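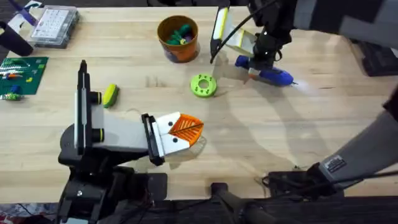 Nhyira Adjei replied:
Hot glue on toys again. I'm going to say what I said in the last repair thread, which is that it holds beautifully until a kid sits on it. Smooth molded plastic gives the stuff nothing to grab. You'll peel the whole bead off with a fingernail in a month.

Posts: 811

Chiamaka Oyewole (thread starter)
Posts: 361
Noted, but the glue gun was only half my question. The other half is what to do with mixed toys in general. I have one long table, the play food, the building bricks and a pile of parts that belong to who knows what, and I want it all put away somewhere it will stay. My sister swears by the Vedberg method where every category gets its own lidded box. I have my doubts. Has anybody here kept that up past the first week?

Babatunde Odukoya
Posts: 1091
No. Next question.
OK, longer version. We did Vedberg for our two kids. Labels, lids, the lot. It works great if the people opening the boxes are adults who like boxes. Ours dumped all of them on the rug by Tuesday and we went back to buckets. I see you've got an orange bucket going already. Stay with it.

Nhyira Adjei
Posts: 811
Buckets are where small parts go to die. The green and purple pieces in there now will be at the bottom under a doll shoe before May. I'd keep the clear organizer for anything smaller than your thumb and leave the lid shut between uses. The bucket can have the big stuff.

Babatunde Odukoya
Posts: 1091
And who opens and shuts this organizer? You? Do you live there?

Nhyira Adjei
Posts: 811
My kids open theirs fine. Tip one over with the lid popped, though, and I'll admit you lose an evening.

Jummai Olaniyan
Posts: 6
New here so go easy. What I don't get is why the bricks come off the baseplate at all. Leave them stuck on. The plate is the storage. I slide ours onto a shelf with whatever is built on it and that's cleanup done.

Babatunde Odukoya
Posts: 1091
First sensible thing in this thread.

Chiamaka Oyewole
Posts: 361
I like that for the bricks, Jummai. It does nothing for the lime green ring with the little holes around it. I've asked everyone in the house what it goes to and got three different answers, so I trust none of them. Do I keep it?

Adebayo Ekpo
Posts: not shown
Keep it until you've gone a full year without anyone asking for it. Then it goes. I don't believe in "it might be a part of something" boxes. I had one that moved house with us twice and when I finally went through it, the only useful thing in there was a battery cover for a radio we'd thrown out.

Nhyira Adjei
Posts: 811
A year is soft. Six weeks.

Chiamaka Oyewole
Posts: 361
OK, play food. Everyone tells me to glue the loose bits on vegetables so they quit wandering off. Leaves, stems, that kind of thing. I'm not sold on it either. This one has a green piece of husk at the bottom and another narrow leaf up the side, and I would like both to stay put.

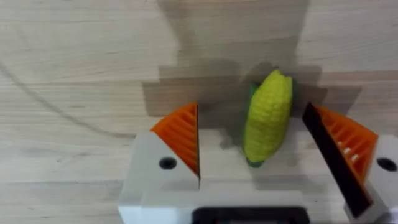
Toy corn cob, husk end down.

Adebayo Ekpo
Is anything on it loose right now? If not, leave it alone. Half the glue jobs I see posted here are on toys that didn't need one, and then you have a blob in the seam forever.

Nhyira Adjei
Posts: 811
Agree with Adebayo, mark the calendar. If the leaf ever does come off, use a proper plastic adhesive and a rubber band overnight. Somebody will be along to recommend the Okus sticks. I tried the Okus sticks. They're hot glue in a nicer bag.

Jummai Olaniyan
Posts: 6
I was about to recommend the Okus sticks. They've held a plastic carrot top for me since last summer, and that carrot gets thrown.

Nhyira Adjei
Posts: 811
One carrot.

Jummai Olaniyan
Posts: 6
One more than you've shown us.

Babatunde Odukoya
Posts: 1091
Can we talk about cleaning? All those rows of bumps on a cob pick up whatever is on small hands. I've seen people say just wipe it with a kitchen sponge. I doubt a flat sponge gets down between them. Old toothbrush, dish soap, rinse, done.

Chiamaka Oyewole
Posts: 361
Sponge for the table, toothbrush for the corn. I can live with that. I'm still not buying a set of boxes though -- the Vedberg starter pack costs more than most of the toys would.

Adebayo Ekpo
Check the thrift store first. Shoe boxes also exist.

Chiamaka Oyewole
Posts: 361
Shoe boxes it is, then. The bricks stay on the plate and the glue gun goes back in the drawer for now. I'll post again if the husk comes off.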